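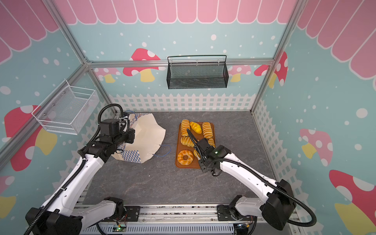

Vol. 44, p. 100

Maglaya sells its two-arm bakery booth as a packing station. I would call it a good bench kit with an ambitious price: $1,924, before software. One arm holds the paper bag open while the other works the bread tray, and that division of labor is sound. The bread is artificial, though, and real rolls crush and shed crumbs. Namia's kit costs $1,487 and makes no claims about bakeries. Until Maglaya publishes results with fresh bread — crush rates included — I'd buy the cheaper one.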